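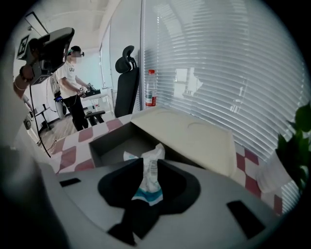
About the Manipulation Course

The Manipulation Course is a two-term elective at the Dikach School of Applied Engineering. Students learn how grasping tasks are set up, recorded by hand and turned into training data for robot arms. The course began as an evening club and became part of the regular timetable when it outgrew its Saturday slot. The club still meets, under the name Rundance, and enters one outside competition each year.

Enrollment is limited to 23 students per term. No programming background is needed for the first term. The second term requires basic Python and a passing grade in Mechanics 1.

What students do

First-term work is done with handheld grippers. Each student operates a gripper directly, at a table, on ordinary items such as cloths, boxes and bottles. Cloth comes early in the schedule. It has no fixed shape, it hides its own edges when bunched, and a grasp that holds one fold may miss the next. Students practice pinching a cloth between soft fingers, lifting it clear of the table and placing it in an open box. A log sheet is kept for every session, with the start position of the item, the result and any dropped grasps.

Several stations run in the same room, so cables are kept clear of walkways and each station is reset before the next student takes over. Headset work is done standing, away from the table.

Second-term work covers calibration, time alignment between sensors, data cleaning and replay on an arm. Bad recordings are kept and labeled. Students are graded on how well they can say why a recording failed, and this part of the grade is worth as much as the final demonstration.

Course data

Each class adds to a shared set named Sakine. A typical term produces 3,000 recordings, of which the students themselves review every one. Sakine is open to all current students and to graduates of the course on written request.

Facilities

The course uses the Magagula Room on the second floor. It has daylight on one side, fitted with blinds, and a glass partition on the other. Lighting conditions are entered in the log, as changes in daylight affect the recordings. The room is open for 46 hours a week during term. Students must complete the safety briefing before they book a station.

Applying

Applications for the fall term open in March. Send a one-page letter and a current transcript to the course office. A portfolio is optional. Rundance has no entry requirements and accepts new members at any meeting.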